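Clellgate 목재 상판
홈 | 상판 | 마감재 | 견적 | 자주 묻는 질문 | 문의

이 사이트는 장바구니 유지와 방문 통계를 위해 쿠키를 사용합니다. [동의] [설정 변경]

자주 묻는 질문

상판 주문과 배송, 설치, 관리에 관해 자주 들어오는 문의를 모았습니다. 의자와 수납장은 취급하지 않으며, 다리는 상판과 함께 주문하실 때만 판매합니다.

주문과 치수

최소 크기와 최대 크기가 정해져 있나요?
길이는 600mm부터 3000mm까지 제작합니다. 폭은 수종과 두께에 따라 달라지므로 견적 화면에서 수종을 먼저 고른 뒤 확인해 주세요. 3000mm를 넘는 상판은 두 장으로 나누어 제작하고 현장에서 연결 철물로 잇습니다. 이음매는 눈에 보이며, 위치는 도면 단계에서 고르실 수 있습니다.

치수는 어떻게 재야 하나요?
벽과 벽 사이에 끼우는 상판이라면 앞, 중간, 뒤 세 곳에서 길이를 재고 가장 짧은 값을 적어 주세요. 오래된 건물은 앞뒤 값이 다른 경우가 흔합니다. 사방이 트인 자리에 놓을 상판이면 원하는 완성 치수만 적으시면 됩니다. 모서리 각도가 직각이 아닌 자리는 종이로 본을 떠서 우편으로 보내 주세요. 본에는 윗면 표시와 성함을 꼭 적어 주시기 바랍니다.

나뭇결 방향을 정할 수 있나요?
기본은 긴 변을 따라 결이 흐르도록 재단합니다. 짧은 변 방향도 가능하지만 길이에 제한이 있고 추가 비용이 붙습니다. 여러 장을 나란히 붙여 쓰실 계획이라면 주문서 비고란에 배치 순서를 적어 주세요. 같은 판재 묶음에서 골라 색 차이를 줄여 드립니다.

견본을 받아 볼 수 있나요?
수종별 견본은 손바닥만 한 크기로 보내 드립니다. 한 번에 세 가지까지 무료이고, 그 이상은 장당 비용을 받습니다. 견본은 반납하지 않으셔도 됩니다. 화면으로 보는 색은 모니터마다 다르니 색이 중요한 주문이라면 견본을 받은 뒤 결정하시기를 권합니다.

주문 후에 변경하거나 취소할 수 있나요?
도면 승인 전까지는 비용 없이 변경과 취소가 됩니다. 승인 후에는 재단이 시작되므로 변경할 수 없습니다. 구멍 추가처럼 완성품에서도 할 수 있는 작업은 출고 전이라면 전화로 문의해 주세요.

사용과 일상 관리

작업대로 써도 되나요?
됩니다. 다만 칼이나 공구를 쓰는 자리에는 매트를 까는 편이 좋습니다. 매트를 오래 깔아 두면 덮인 부분과 드러난 부분의 색이 달라집니다. 빛에 노출된 나무는 시간이 지나면서 색이 변하고, 이 변화는 첫해에 가장 큽니다. 색 차이가 신경 쓰이시면 처음 몇 달 동안은 매트를 쓰지 않을 때 걷어 두세요.

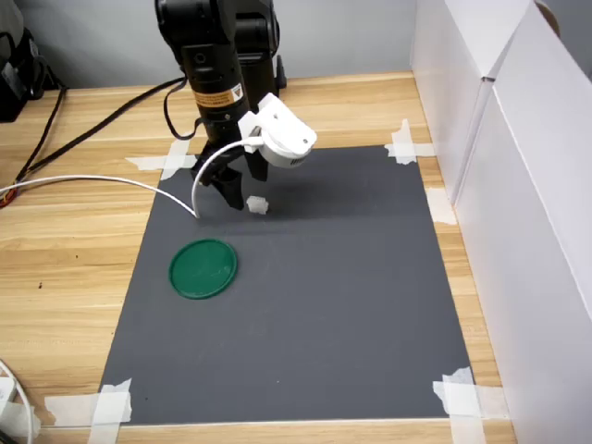

밝은색 나무 상판에 테이프로 고정한 짙은 회색 매트

테이프를 붙였다 떼면 자국이 남나요?
마감과 테이프 종류에 따라 다릅니다. 도장용 종이테이프는 며칠 안에 떼면 대개 문제가 없습니다. 천 테이프나 양면테이프는 접착제가 남기 쉽습니다. 떼실 때는 위로 당기지 말고 표면에 바짝 눕혀 결 방향으로 천천히 당기세요. 남은 접착제는 중성세제를 조금 푼 미지근한 물로 먼저 닦아 보고, 그래도 남으면 마감재별 안내문을 확인해 주세요. 아세톤은 어떤 마감에도 쓰지 마십시오.

물을 쏟았을 때는요?
바로 닦으시면 됩니다. 오일 마감 상판에 물이 오래 고여 있으면 하얗게 뜨거나 결이 일어날 수 있습니다. 하얀 자국은 하루이틀 말리면 옅어지는 경우가 많습니다. 결이 일어난 자리는 완전히 마른 뒤 고운 사포로 결을 따라 가볍게 문지르고 오일을 얇게 발라 주세요. 커피와 포도주, 간장은 물보다 빨리 스며듭니다.

뜨거운 냄비를 올려도 되나요?
받침을 쓰셔야 합니다. 열 자국은 보증 대상이 아닙니다. 노트북 정도의 열은 괜찮습니다.

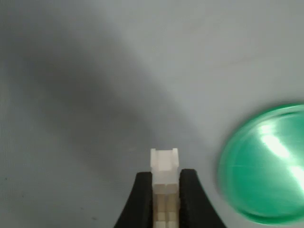 평소 청소는 꼭 짠 천으로 닦고 마른 천으로 한 번 더 닦는 것으로 충분합니다. 연마제가 든 세제, 철 수세미, 스팀 청소기는 쓰지 마세요. 알코올 물티슈도 매일 쓰면 마감이 얇아집니다. 식당이나 교실처럼 소독이 필요한 곳이라면 주문 때 오일 대신 도막형 마감을 고르시는 것이 낫습니다.

흠집은 보수할 수 있나요?
얕은 흠집은 집에서도 보수할 수 있습니다. 눌린 자국은 젖은 천을 덮고 다리미를 잠깐 대면 올라오기도 합니다. 도막형 마감은 부분 보수가 어려워 면 전체를 다시 작업해야 합니다. 눈에 안 띄는 뒷면에서 먼저 시험해 보세요.

마감재

Pemach 오일과 Stomier 도막 마감은 무엇이 다른가요?
Pemach는 나무에 스며드는 오일입니다. 손으로 만졌을 때 나뭇결이 느껴지고, 사용자가 직접 덧바를 수 있습니다. Stomier는 표면에 막을 만드는 무광 마감입니다. 얼룩에 강하고 손이 덜 가지만 촉감은 오일보다 매끈하고 균일합니다. 가정용 식탁과 책상은 오일, 영업장은 도막형을 고르시는 분이 많습니다.

오일은 얼마나 자주 발라야 하나요?
첫해에는 두 번, 그 뒤로는 한 해에 한 번이면 됩니다. 물방울을 떨어뜨렸을 때 맺히지 않고 퍼지면 바를 때가 된 것입니다. 천에 적신 오일을 얇게 펴 바르고 15분쯤 두었다가 남은 것을 모두 닦아 내세요. 덜 닦인 오일은 끈적하게 굳습니다. 사용한 천은 뭉쳐 두면 스스로 불이 붙을 수 있으니 물에 적셔 펼쳐 말린 다음 버리십시오.
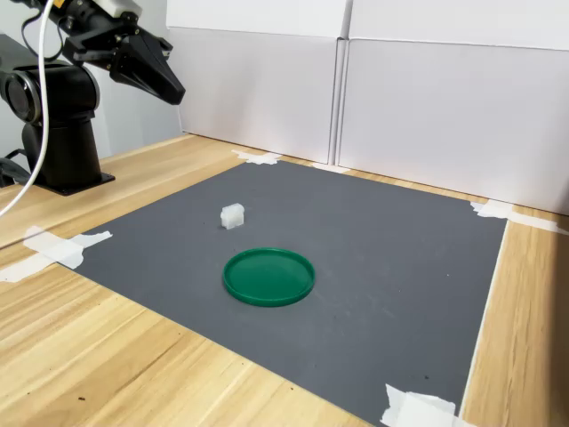 다른 회사 오일을 써도 되느냐는 문의도 자주 받습니다. 건성유 계열이면 대체로 함께 쓸 수 있지만, 왁스 성분이 많은 제품을 먼저 바르면 나중에 Pemach 오일이 스며들지 않습니다. 쓰시던 제품의 성분표를 사진으로 보내 주시면 마감 담당 Arnulfo Betancur가 확인해 답을 드립니다. 답변에는 영업일로 이틀이 걸립니다.

마감 없이 원목 상태로도 주문할 수 있나요?
가능합니다. 직접 칠하실 분을 위해 표면을 곱게 샌딩한 상태로 출고합니다. 받은 뒤 2주 안에 윗면과 아랫면, 단면까지 모두 칠해 주세요. 한쪽만 칠해 생긴 휨은 교환해 드리지 않습니다.

배송과 설치

제작 기간은 얼마나 걸리나요?
도면 승인 후 4주입니다. 7월에는 공장 휴무가 있어 한 주 더 걸립니다. 정확한 출고일은 승인 메일에 적어 드립니다.

집 안까지 들여 주나요?
무게 60kg까지는 현관 안쪽까지 운반합니다. 그보다 무거운 상판은 1층 출입구 하차가 기본이고, 실내 운반은 별도로 신청하셔야 합니다. 엘리베이터 안쪽 대각선 길이와 계단참 폭을 미리 재 두시면 좋습니다. 엘리베이터에 들어가지 않아 되돌아온 경우 왕복 운임은 고객 부담입니다.

받은 뒤 바로 설치해도 되나요?
포장을 풀고 이틀 정도 실내 공기에 적응시켜 주세요. 바닥에 눕힐 때는 각목을 받쳐 아래로도 공기가 통하게 하고, 벽에 비스듬히 세워 두지 마십시오. 바닥 난방을 켠 방에서는 각목을 더 높게 괴어야 합니다.
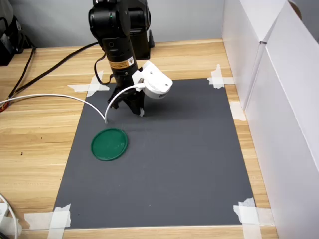
다리나 받침판을 고정할 때는 타원형 구멍이 있는 철물을 쓰세요. 나무는 습도에 따라 폭 방향으로 늘고 줄기 때문에 둥근 구멍에 나사를 꽉 조이면 갈라질 수 있습니다. 나사는 상판 두께의 3분의 2를 넘지 않는 길이로 고르고, 반드시 예비 구멍을 뚫은 다음 손으로 마저 조입니다. 접착제로 고정한 상판은 휨과 갈라짐에 대한 보증을 받을 수 없습니다.

무거운 기기를 볼트로 고정해도 되나요?
하중이 한곳에 몰리는 바이스나 모니터 암, 탁상 드릴 같은 기기는 두께 30mm 이상의 상판을 권합니다. 관통 볼트를 쓰고 아래쪽에 넓은 와셔나 금속판을 대세요. 집게식 기기는 조임쇠와 나무 사이에 얇은 고무판을 끼우면 눌린 자국이 덜 생깁니다.

다리는 어떤 것이 있나요?
Muñoz 철제 다리 한 종류를 검정과 흰색으로 판매합니다. 바닥 수평을 맞추는 조절발이 붙어 있습니다. 다른 곳에서 산 다리에 맞춰 구멍만 뚫어 드리는 것도 가능하며, 이때는 구멍 위치를 표시한 도면이 필요합니다.

보증과 교환

보증 기간과 범위를 알려 주세요.
휨과 갈라짐, 접합부 벌어짐은 출고일로부터 2년간 보증합니다. 옹이와 색 차이, 작은 송진 자국은 나무의 성질로 보아 교환 사유에 들지 않습니다. 난로 옆이나 실외에 두신 상판도 제외됩니다.

배송 중에 파손되었어요.
받은 날로부터 사흘 안에 포장 상태와 파손 부위를 찍어 보내 주세요. 포장재는 처리가 끝날 때까지 버리지 마시기 바랍니다. 모서리가 찍힌 정도라면 보수와 부분 환불 가운데 고르실 수 있고, 판이 갈라졌으면 새로 제작합니다. 접수는 Hernán Cáceres가 맡고 있으며 오후 4시 이전 접수분은 당일에 회신합니다.

수선이나 재단을 다시 맡길 수 있나요?
저희가 만든 상판이면 보증 기간과 관계없이 받습니다. 상판 아랫면에 찍힌 주문 번호를 알려 주시면 수종과 마감 이력을 찾을 수 있습니다. 길이를 줄이거나 모서리를 둥글게 깎는 일, 표면 전체를 다시 샌딩하는 일이 가능합니다. 운반은 고객이 직접 하시거나 배송 기사를 신청하시면 됩니다.

문의: Clellgate 고객지원, 사서함 436 | 이용약관 | 개인정보 처리방침 | © Clellgate | 맨 위로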